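The long way round a jumper

Folding a jumper takes most of us a few seconds, and we do it while thinking about lunch. The Nemon project has been thinking about it for three years, and would like a bit longer, please.

Its method is almost rudely simple. Leave the robot at home, give a person a pair of hand-held grippers, and have them do the laundry with those. The grippers record what passes between their jaws. A learning program called Ornex then studies the recordings and tries to work out what a robot's arms ought to do in the same spot. The person supplies the judgement. The machine, with luck, picks some of it up.
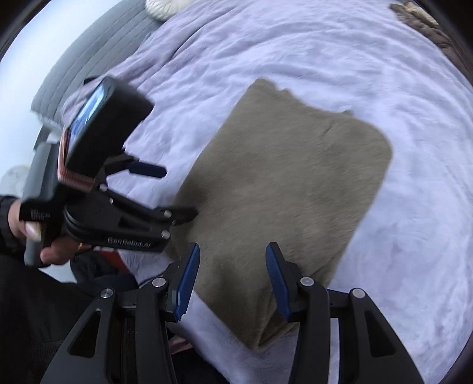 Open jaws, folded garment: hand-held grippers at work over a lavender blanket.

The attraction is speed. Steering a real arm by remote control is slow and makes grown adults swear. With grippers in hand, a newcomer at the Orakzai workshop is folding passably after some 30 minutes, though the sleeves suffer. Knitwear is the team's favourite enemy. A box has corners and keeps them. A jumper has sleeves that wander off, a hem that rides up and a habit of folding itself somewhere you hadn't asked for.

Beds matter too, it seems. Early recordings were all made on one bare table, and Ornex learned to be very good at that table. Shown a duvet, it went to pieces. So the grippers were packed off to ordinary bedrooms, with soft covers, heaps of other clothes and whatever light came through the curtains.

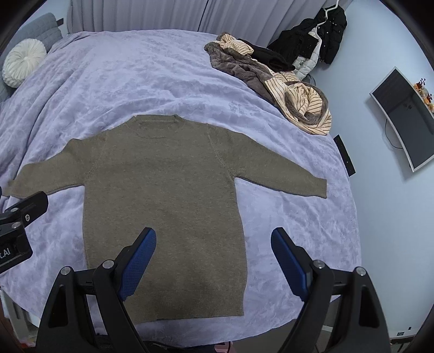

The results so far are decent, if you like your triumphs modest. In the latest July trials, held at Storitz, the robot managed a tidy fold on three tries out of 4 with jumpers laid out flat. Starting from a crumpled heap, it did a good deal worse, and once spent the best part of the afternoon session pinching the same cuff.

The team blames the cuff. Next on the list are fitted sheets, which most humans gave up on years ago.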